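Virnen Regional Airport -- Terminal Fire Detection Renewal
Progress report to the Zirnden Transport Fund, November
Prepared by: Benedetta Costa, project engineer
Reviewed by: Torquil Baxter, airport operations

1. Status

The project remains within the approved budget. Installation is behind the baseline schedule by 15 working days, all of it in the departures hall, where ceiling access is limited to the hours between the last arrival and the first check-in. The contractor, Skevberg, has submitted a revised program which recovers part of the delay by adding a second night crew. We have accepted it with comments.

2. Work completed this period

Of the 464 detectors in the contract, all units in the baggage hall, the arrivals corridor and the administration wing are now installed and addressed. Loop resistance was measured on each circuit before the panels were connected. Two circuits in the baggage hall gave unstable readings and were traced to a damaged cable above belt 4. The cable was replaced and the readings are now steady.

The main panel in the fire control room has been energized and is running in parallel with the old one. Until handover, the old panel remains the system of record and the tower continues to take its alarm signal from it.

3. Staff areas

Unwanted alarms from staff kitchens and break rooms were one of the grounds for the original application. The revised design replaces smoke detectors with heat detectors in these rooms and keeps smoke detection in the adjoining corridors. Ottavio Fontana's survey of cooking appliances is complete and the results have been added to the room data sheets. Appliances with a mechanical timer are listed separately from those with electronic controls.

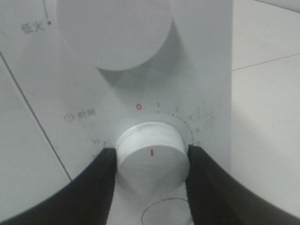 Figure 1. Microwave controls, with the low heat mark at upper left.

The survey led to one change in the design. The break room behind the security lanes has no door to the corridor, so a heat detector in the room would not have prevented alarms from the corridor unit. A self-closing door has been added to the scope. The cost is covered by contingency -- no increase in the grant is requested.

4. Alarm routing and evacuation

The cause and effect schedule has been reissued as revision 4. Under the new schedule, a single detector in the administration wing starts a local alert and a timed investigation period. A second detector, or any manual call point, starts full evacuation of the wing. The control tower is treated as a separate zone and will not be evacuated on a signal from the terminal.

Raffaele Greco has asked that the investigation period be confirmed with the airport fire service before testing begins. Their written reply is outstanding. Testing of the administration wing cannot start without it.
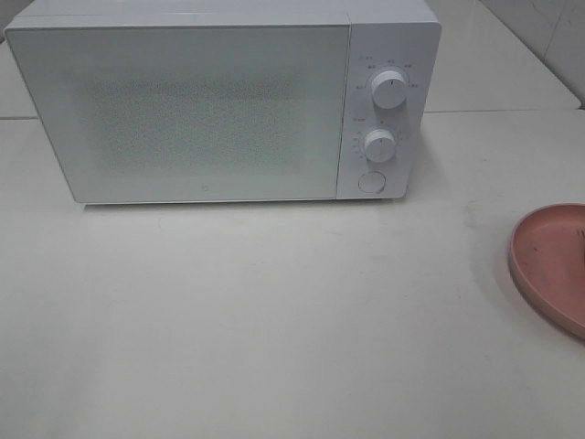
Figure 2. Countertop microwave oven.

5. Risks

Access to the departures hall. The second night crew depends on security passes for 20 additional workers. Applications have been filed, but processing is outside the project's control.

Supply of interface modules. Amato has confirmed shipment of the remaining modules in two lots. The first lot is enough for the departures hall. A delay to the second would affect the plant rooms only.

Public address. Intelligibility in the arrivals corridor was below the specified level during the first sound test. Lucrezia Gatti is reviewing speaker spacing with the contractor. Two more speakers may be needed.

6. Next period

Complete first fix in the departures hall.
Obtain the fire service reply on the investigation period.
Repeat the sound test in the arrivals corridor on a Saturday, after the last arrival.
Fit the break room door and update the fire plan drawings.
Submit the third payment claim with the signed test sheets for the baggage hall.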